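Sorting line: belt and countertop work complete

The sorting line in the Lurach building returned to service on Thursday, September 27, 2012, after the belt change scheduled in August. Run time on the old belt was 3,465 hours. Tracking had drifted toward the wall side during the last month of use, and the splice had begun to lift at one corner.

The replacement is green, supplied by Jimo, and was tensioned cold and then again after 153 minutes of running without load. Joaquín Pereyra signed off on both readings. The next tension check is due at 2,000 hours - enter it in the line log, not on the wall calendar.

The gray stone countertop behind the belt stays in place. Its two slabs meet near the middle, and the joint should be wiped with a damp cloth only. Solvent cleaners dull the polish.
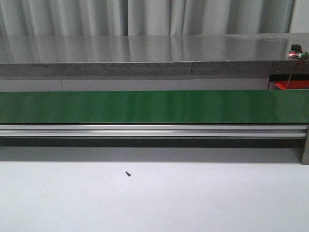 Spare rollers are now stored with the Tsegaye parts on the lower shelf. Staff who clean the belt at the end of a shift should stop the drive first and work from the infeed end. Requests for changes to belt speed go to Joaquín in writing.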